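Casa Irkero · Actas de la asamblea de convivencia
Tiempo de lectura: 3 minutos

Acta de octubre

Empezamos a las siete y pico en la cocina, con bastante buena asistencia para ser época de exámenes. Tomo yo las notas porque Yakubu Afolabi, que las llevaba hasta ahora, ha pedido descansar un trimestre (¡merecidísimo!). Si me dejo algo, me lo decís por el grupo y lo corrijo.

1. Acta anterior. Se aprueba con un cambio: la plancha buena es de la segunda planta y se queda en la segunda planta.

2. Colchones. El punto largo de la noche. La oferta de Gurer sale a 70 euros por colchón, con retirada de los viejos, y la de Pawłowska es algo más barata pero el transporte va aparte y no nos concretan cuánto. Después de darle muchas vueltas votamos Gurer. Necesitamos 24, y con los casi 2.000 euros del fondo llegamos, aunque nos quedamos temblando hasta enero. Yo había propuesto hacerlo en dos tandas y perdí la votación, lo dejo escrito y no insisto más.

3. Ropa de cama. Antes de la entrega, cada cual quita sus sábanas y las baja a la lavandería. Las que estén para trapos van al saco de la entrada. Hubo un rato de discusión sobre las fundas impermeables — hacen ruido, dan calor, pero duran — y al final quien quiera una que se la compre.

4. Ropa y cajas. Seguimos con ropa de gente que ya no vive en la casa, y cada vez que toca mover una cama aparece más. Acordamos meterla en cajas de cartón, dejarlas abiertas en el pasillo hasta la próxima reunión para que cualquiera rebusque, y lo que sobre se lo lleva la tienda solidaria Herkska. Yakubu recuperó la semana pasada un jersey que daba por perdido desde primavera, así que mirad bien.

5. Lavadora. La avería costó 611 euros, ya pagados. Se pide por favor no cargarla hasta arriba. La factura está en la carpeta azul.

6. Ruegos y preguntas. Que alguien descongele el congelador pequeño (me ofrezco). Que la puerta del patio se cierre de noche. Lo del sofá lo dejamos para noviembre, que ya era tarde y había hambre.

Terminamos a las nueve menos cuarto y cenamos lentejas.

Usamos cookies propias para recordar tu sesión. Aceptar · Configurar
Casa Irkero · Contacto · Volver arriba

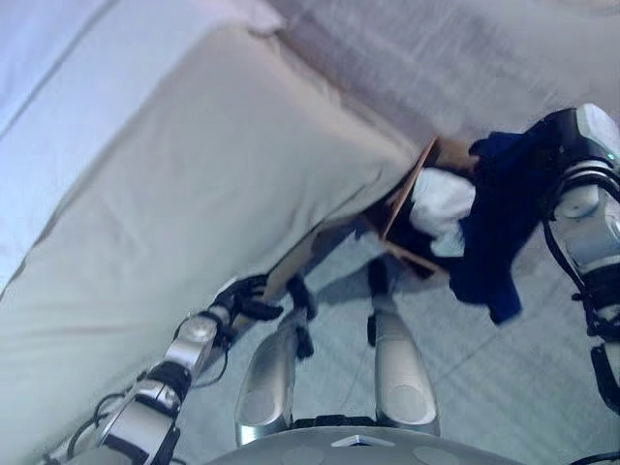
Puntos 2 y 4: colchón levantado y caja con ropa.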